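kitchen-words

Word list + short clips of text about kitchens, for spelling and search testing. Started as a side thing for the Nieto recipe site, got bigger. README last touched in September, some of it is probably stale.

What's in it

terms.csv - one kitchen word or phrase per line, with plural and a rough category (counter, sink, stove, storage, food, misc)
notes.txt - over 600 short listing blurbs, the kind you get in rental ads
pairs.csv - 400 misspellings with the right spelling next to them
old/ - first version, don't use, kept so the Talliditz scripts don't break

All text is lower case. UTF-8. Commas inside blurbs are quoted, if your reader chokes on that it's the reader.

Where it came from

Blurbs were typed up from scratch by people in Galtinport and Nanport, split about half and half. Nothing scraped. Misspellings are real ones from the recipe site search box, with anything personal taken out by hand. If you find a phone number or an adress in there tell me and it's gone same day.

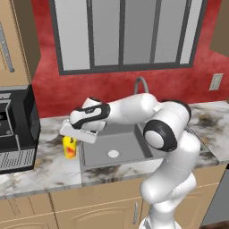
Categories are loose. "Drainboard" is under sink, "cutting board" is under counter, "dish rack" went back and forth three times and is now misc. Don't read much into it. Regional words (hob, worktop) have a flag in the last column, 1 = not common US usage.

Using it

Load terms.csv first, then pairs.csv. Order matters for the lookup, pairs points at row numbers in terms (yes, bad idea, will fix). If you sort terms in a spreadsheet and save, everything breaks.

For a quick check take the first 200 pairs and see how many your speller gets. Keep the rest for the end.

Known problems

- a few duplicate blurbs, at least one pair differs only by a period
- "collander" is listed as correct in old/, fixed in the new file
- no brand names, on purpose
- very thin on baking words
- plurals for "knife" and "shelf" were wrong untill 10 commits ago, pull again if yours is older

License

Do what you like, keep this file with it. Mention Nieto if you publish something.

To do

Replace row numbers with ids. More baking. Clean up misc. Spanish version maybe, no promises.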